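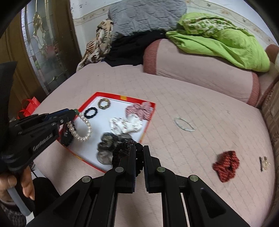

Groleo Launches the Gu Tray, a Shallow Home for Scrunchies, Bracelets and Everything Else That Ends Up on the Bed

CESTURGATE, August - Groleo, the small home storage company based in Cesturgate, is very happy to announce that its newest product, the Gu tray, is now on sale through the Groleo website and at the company's shop in Pingate.

The Gu is a shallow open tray made for the little things people wear in their hair and on their wrists, the ones that start the week in a drawer and somehow finish it under a pillow. It has low sides, a plain inside and no lid, so that everything in it can be seen at once and picked up without digging. It has no compartments either, and that was a choice the company went back and forth on for a long while before settling the matter.

"We made five versions with dividers, and I loved every one of them on the drawing table," said Sunee Paisan, founder of Groleo. "Then people took them home, and the big puffy scrunchies wouldn't fit in the small squares, and the bracelets slid under the edges, and by the end of the month half of them had pulled the dividers out and put them in a closet. So we listened, and we took the dividers out ourselves!"

Before finishing the design, Groleo asked 65 households in and near Cesturgate to keep a tray at home for a month and write down what went into it. Between them they logged 1672 items. Scrunchies came first by a good margin, with 686 entries, followed by bracelets, thin hair ties and clips, and then a long and rather charming tail of loose buttons, single earrings and birthday ribbon.

The households also told the company where they did their sorting, and the answer was nearly always the bed. It is a big soft surface where beads won't bounce away, and there is room to spread a whole collection out and see what is there before any of it goes back. For that reason the Gu was given a flat, wide base that sits well on a quilt or a bedspread, and it comes with a small folded card of suggestions for a bedtime tidy.

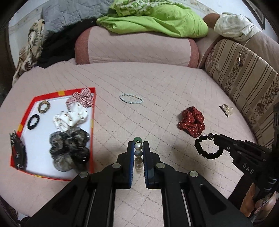

Sorting hair accessories on a quilted bed cover, with scrunchies and hair ties gathered in a shallow red-rimmed tray.

The card keeps things simple. Spread everything out first, it says, and put the largest scrunchies in one corner where they can puff up as much as they like. Lay thin hair ties and bracelets together at the other end - they tangle less when nothing heavy is on top of them. Clips go in last.

"My own daughter does hers by color and I do mine by size, and we have agreed to leave each other's alone," Paisan said. "I would never tell a family there is one right way to do it. I would just like them to be able to find the one they want on a school morning."

Shoppers who visit the Pingate shop during August are welcome to bring a bag of hair accessories from home and try them in a Gu before buying. Staff will be glad to help with the sorting, and there is a table set aside for it near the front window.

About Groleo

Groleo designs simple storage for bedrooms and hallways. The company works from a studio in Cesturgate and runs one shop, in Pingate.

Press inquiries: Sunee Paisan, Groleo, Cesturgate. Sample trays are available to editors on request.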